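4.3 Checking the arm layout in the simulator

Run this check after any change to the cell file, and before you load a job on the Stokosgate cell. You need the Starnon simulator and a saved copy of the current cell file.

1. Open the cell file and press Reset. Wait for the arms to stop.

2. Switch to the overhead view. Confirm that the table arm is on its own pedestal and that the gripper is open and empty.

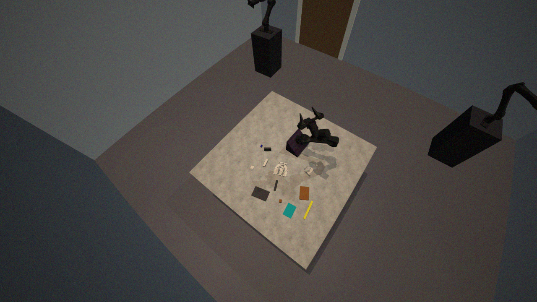

3. Compare the loose parts with your parts list. The teal, orange and charcoal panels must lie flat, with clear tabletop between them. If two parts overlap, press Reset again.

4. Set the table arm reach to 1000 mm. Do not enter a higher value, even if the field accepts it.

CAUTION: Stop the job queue before you change the reach. A queued move will use the old value.

5. Switch to the side view. Check that the gripper is well above the table and clear of the parts.

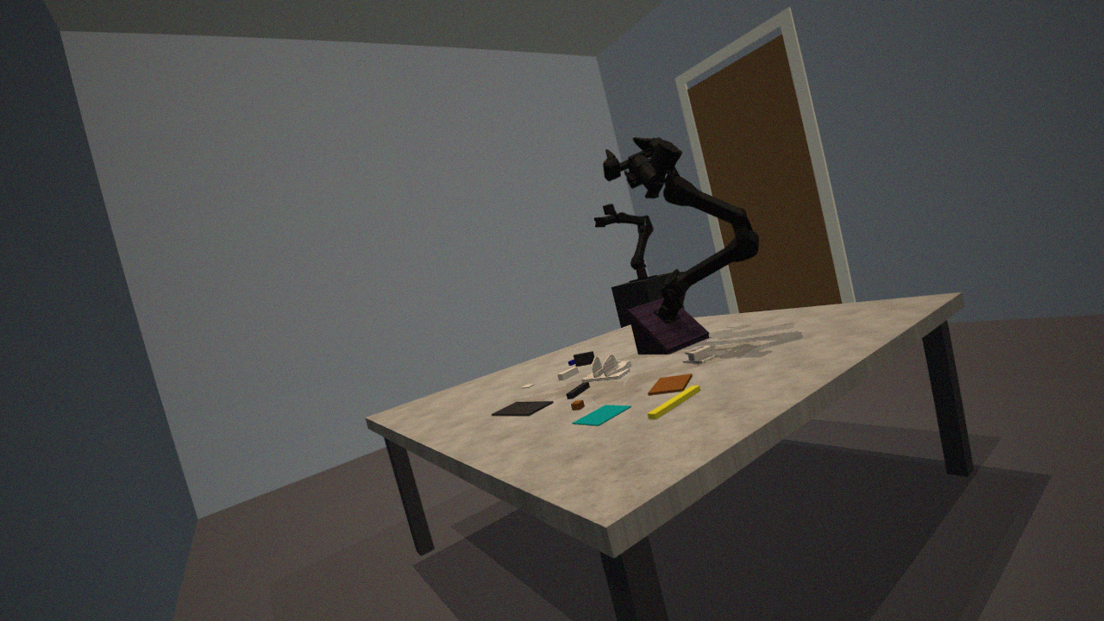
Source: Brustex cell guide. Screen capture by Bohumila Holub.

6. Jog the wrist down at low speed, up to 60 mm. Watch the fingers and stop if they come near the white fan-shaped part.

7. Jog back to the start position and save the file under a new name.

Note: Shadows on the tabletop have no effect on the collision check. You can turn them off under View if they make small parts hard to see.

If the check stops with code 335, the pedestal position in the cell file does not match the arm mount. Reload the saved copy and repeat from step 1. For Parry mounts, see section 4.5.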